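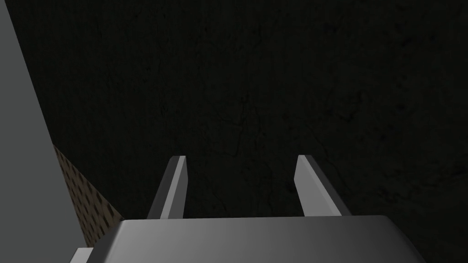
Automatización y empleo | Preguntas frecuentes

Preguntas sobre las pinzas en el almacén de Prirkovo

Recogidas por Binta Okoro entre la gente de preparación de pedidos. Publicado el 11 mar 2023

¿Van a quitarnos el puesto?

La dirección dice que no. Lo que hay por escrito es menos rotundo: no habrá despidos "derivados directamente" de la instalación durante la primera fase, y la primera fase no tiene fecha de cierre. Los contratos temporales que vencieron en diciembre no se renovaron. Según la empresa, fue por la caída de pedidos - puede ser, pero hemos pedido los datos y seguimos esperando.

¿Cuántas se instalan?

Dos, ambas en la línea de piezas pequeñas. El proveedor es Hourani y el programa que las dirige se llama Arkano. De las otras líneas no se ha dicho nada oficial, aunque en los planos nuevos el pasillo de retorno ya sale más estrecho.

¿Qué saben hacer, en concreto?

Cerrar dos dedos sobre una pieza, levantarla y dejarla en otro sitio. En la simulación lo hacen muy bien. En la simulación tampoco llegan cajas aplastadas, ni bolsas con el precinto medio abierto, ni referencias mezcladas por el turno anterior. El catálogo de la línea tiene 404 referencias y el proveedor ha validado 17. Preguntamos cuándo estarán las demás y nos contestaron que "de forma progresiva".

Entonces, ¿quién hace el resto?

Los mismos de siempre, con una diferencia que a Lawal Adeleke le preocupa bastante: las piezas fáciles se las lleva la máquina y a las personas les quedan las blandas, las pesadas y las que se enganchan. El objetivo por hora no se ha movido. Hemos pedido que se recalcule antes del arranque, y no después.

Me han ofrecido ser "supervisor de celda". ¿Es un ascenso?

Por ahora es un nombre. La categoría no figura en el convenio y la oferta no menciona el salario. Consiste en vigilar las paradas, retirar lo que se cae y confirmar en pantalla que se puede seguir. Ikechukwu Ogbonna lo probó en el centro de Gokia y volvió a su puesto anterior: se aburría, y aun así terminaba el turno más cansado. Si te lo proponen, pide las condiciones por escrito antes de firmar.

¿La formación se paga?

Sí, dentro de la jornada. Si te convocan fuera de tu turno, son horas extra. Ya hubo una convocatoria "voluntaria" a las siete de la tarde y se retiró cuando protestamos.

¿Arkano registra lo que hago?

Registra cada parada y quién la desbloquea, con la hora. Nos aseguran que no se usará para evaluar a nadie. Willy Smits, responsable de planta, lo dijo en la reunión; en el acta no aparece. Hasta que aparezca, conviene anotar por tu cuenta las incidencias que no hayas provocado tú.

¿Es seguro trabajar al lado?

La celda va cerrada y no se entra con la máquina en marcha. Lo que falta por resolver son los atascos: desbloquear exige parar del todo y eso baja la producción, así que habrá prisas. No metas la mano para ganar tiempo, te lo pida quien te lo pida.

¿Tiene alguna ventaja para nosotros?

Alguna. Sarmīte Strazds lleva años con la muñeca mal y agradecería no repetir el mismo gesto toda la mañana. Nadie aquí echaría de menos esa parte del trabajo. La duda es si el alivio será para ella o si acabará en otra línea haciendo lo mismo con cajas más grandes.

¿Dónde mando más preguntas?

Al buzón de la sala de descanso o directamente a Binta. Las respuestas se irán añadiendo en esta página, también cuando la respuesta sea que no nos han contestado.

Compartido 17 veces | 2 comentarios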